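Pevent Washable Return Air Filter

Robles Heating & Air – Parts and Supplies

If you have ever stood in the filter aisle trying to remember whether you needed the one with the blue arrow or the one with the green label, we feel for you, and we would love to make that trip a thing of the past. The Pevent is a washable return air filter for homes, small shops and offices, and it has been one of our favorite things to carry ever since Nicanor Quintero talked the rest of us into trying it at the front counter. It slides into the same slot as the throwaway filter you have now. You rinse it, let it dry, put it back, and get on with your day.

We stock it in the common one-inch depth, and we can order it in odd sizes too (older houses in our area seem to have nothing but odd sizes!). If you aren't sure what you have, pull out the old filter and read the numbers printed along the cardboard edge. If those have worn away, measure the opening itself, left to right and then top to bottom, and give us a call with both numbers. We are happy to walk you through it on the phone, and we won't rush you.
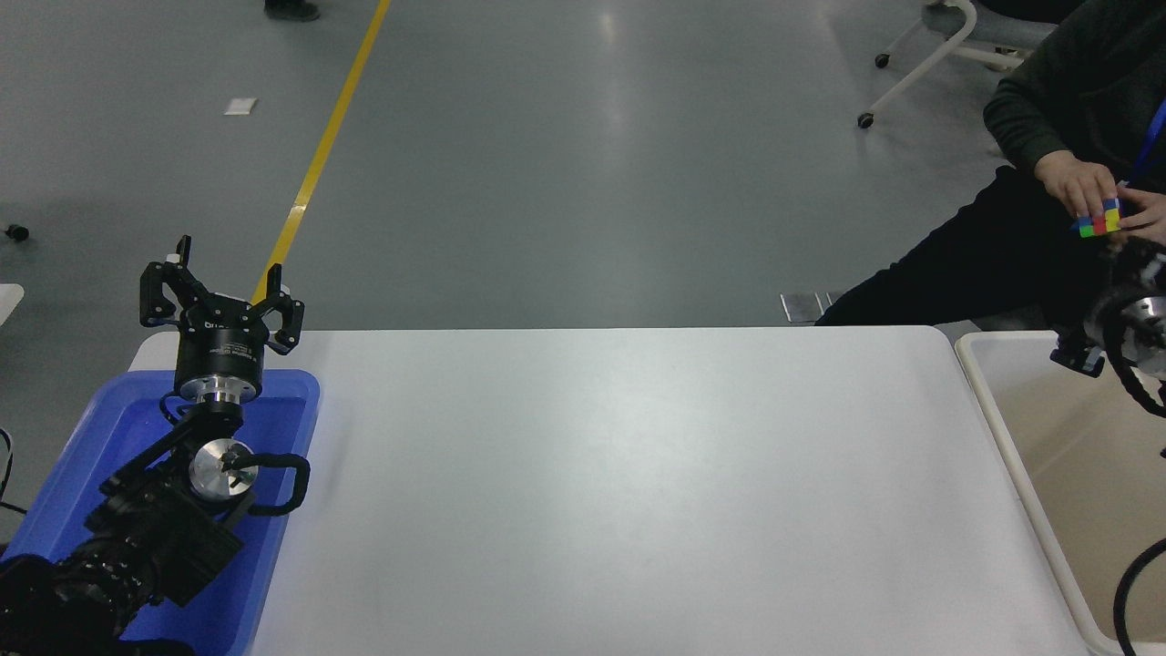
Washing the Pevent is easy, but it does help to have a good spot for it. Shut the system off at the thermostat first, then slide the filter out slowly so the dust stays on it and doesn't end up down the front of your shirt. A shallow plastic tray with a raised rim, like the blue one at the end of the white table, is a handy thing to lay a small filter in while you carry it out to the hose or over to the utility sink. Rinse with cool or lukewarm water from the clean side toward the dirty side, so that the dirt is pushed back out the way it came in. A drop of mild dish soap is fine if the filter has picked up kitchen grease. Please skip the bleach and the pressure washer, both of which are hard on the mesh.

Then comes the part that takes a little patience. Stand the filter on its edge somewhere with moving air and leave it for 24 hours. A damp filter can grow mildew, and once that smell gets into the ductwork it takes a good while to leave. Plenty of our customers buy two and trade them back and forth, and we think that's a fine way to do it – the system never has to sit idle while you wait.

How often should you wash it? Every 90 days suits most homes. If you have shedding pets, or a remodeling job going on, look at it once a month and go by what you see. October is a nice time for a good wash, just before the furnace starts working for a living.

What you get

One Pevent filter with aluminum frame and woven mesh
Two pull tabs for tight return grilles
A care card with room to write down your wash dates

Good to know

The Pevent is meant for everyday dust, lint and pet hair. If someone at home has asthma or bad allergies, ask us about the Fedau pleated filter, a finer disposable filter that we keep on the shelf right beside it. A finer filter can also make a blower work harder, so tell us what equipment you have before you choose and we'll look it up together.

Ordering and returns

Orders over $100 ship free, and everything else can be picked up at our Covside counter at no charge. Unused filters in a standard size may be returned within 21 days. Custom sizes are cut to order and can't come back, so please measure twice – and if you'd like one of us to check your numbers before you order, just ask for Nicanor.

Page updated April 22, 2018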